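How to clear out and pass on old computers and gadgets

Most homes have a drawer or a cupboard shelf where old electronics end up. Ours held a laptop that wouldn't charge, two phones, a router from a previous broadband company and a carrier bag of leads. If yours is similar, you can clear it in an afternoon, with a bit of waiting while files copy across.

These steps are for ordinary household kit: computers, tablets, phones, printers, routers and the bits that came with them. Fridges and televisions are usually handled separately and aren't covered.

What you need

A table with good light, a small crosshead screwdriver, a roll of masking tape, a marker pen, a few small boxes and an external drive for your files. A drive with a terabyte of space is plenty for most families. If you have a lot of home video, check how much room it takes up before you buy one.

Step 1. Get everything into one place

Bring it all to the table, including things you think might still be useful. Look in the loft, the car and the back of the wardrobe. Put the chargers with the devices they belong to. Where you can't tell, put the charger to one side for now.

Stick a piece of masking tape on each device and write on it what it is and whose it was. This sounds fussy, but two black phones of the same age look alike by the end of the afternoon.

Step 2. Check the batteries first

Look at every laptop, tablet and phone from the side. If the case is bulging, the screen is lifting or the trackpad has risen, the battery may be swollen. Don't charge it, don't press it flat and don't try to prise it out. Put the device somewhere cool, on a hard surface away from anything that burns easily, and ring your council or the recycling centre to ask how they want it brought in.

Take loose batteries out of remote controls, keyboards and mice. Put tape over the ends of any lithium ones and keep them in their own box.

Step 3. Sort into piles

Use three piles: works, might work, and finished.

A device goes in the first pile if it turns on, holds some charge and does what it was made to do. It goes in the second if it turns on but has a fault, such as a cracked screen or a missing key. Everything else goes in the third. Spend no more than ten minutes on each device. Trilok Dhillon, who checked this page for me and repairs laptops at Negi, suggests trying a second charger before you give up on anything, as he is often handed machines where the lead was the only fault.

Step 4. Copy your files

Start with the working pile. Plug in the external drive and make a folder for each device. Copy documents, pictures, music and anything on the desktop. Look in the downloads folder as well, where people tend to leave tickets, letters and scanned forms.

For phones, check whether the photos are already in an online account before you copy them. Sign in from another computer and scroll back to the earliest pictures. If they stop at a certain month, the rest are still only on the phone.

When I did our old family laptop there were over 3,000 pictures on it, and 1,350 of them were copies of each other. I left them as they were and tidied them later. If you stop to sort photos at this stage you won't finish.

Open a handful of files from the external drive to make sure they work. Do this on a different computer from the one you copied from. 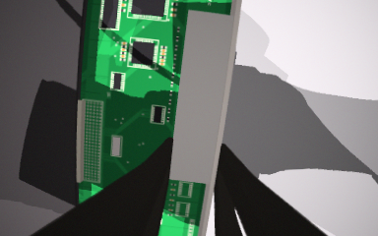
Can loose circuit boards and parts from a computer go in the same box as whole devices?

Most recycling centres take them together under small electricals, so they can share a box, but keep any batteries out of it.

Step 5. Sign out and wipe

Sign out of every account before you reset anything. On phones and tablets this matters most, as many stay locked to the last owner after a reset and the next person can't use them. Turn off the "find my device" setting too.

Then run the factory reset. On a phone it is normally under general or system settings. On a Windows computer, look for the recovery options and choose to remove everything, then pick the option to clean the drive. It takes longer, and on an older machine it could run for several hours. Leave it plugged in.

Printers and routers hold information as well. A router keeps your wifi name and password, and some printers store scanned pages or fax numbers. Each should have a reset option in the menu or a small button you press with a paper clip.

Step 6. Deal with computers that won't start

If a computer is dead you can't wipe it in the normal way. The files are on the hard drive, or on a smaller solid state drive in newer machines. In many desktops and older laptops it can be removed with a screwdriver. Shut the machine down, unplug it, take the battery out if it comes out easily, and look up the model number to find where the drive sits.

A drive you have taken out can go in a cheap USB case and be read from another computer. Copy what you want, then wipe it. If it can't be read at all, keep it at home or take it to a firm that destroys drives and gives you a certificate. I don't recommend hammers or drills, particularly with older drives that have glass discs inside.

In some thin laptops the storage is fixed to the main board and can't be taken out. Ask a repair shop for a price before deciding.

Step 7. Find each thing somewhere to go

Working devices can be sold, given to a friend or donated. Our nearest scheme is Wurach, which takes laptops with their chargers and passes them on to families in Pernelville. Ask any scheme what age of machine it accepts before you set off. Tarcísio Lins, who runs the Wurach desk, told me they can't use anything that no longer gets security updates.

Faulty devices are worth offering for parts. Say plainly what is wrong.

Finished devices go to the recycling centre. At Plisach the small electricals cage is in bay 23, past the garden waste, and it closes at 4 pm. Many larger shops that sell electrical goods also have a collection point, so ask at the till.

Step 8. Sort the leads

Keep one spare of each type you still use and one long network cable if you have the room. Label them with tape. Leads with bare wire showing or scorched plugs should be recycled, and so should chargers that don't match anything you own.

Put the external drive somewhere safe, away from the computer you use every day, and write the month and year on it. I do ours again each June.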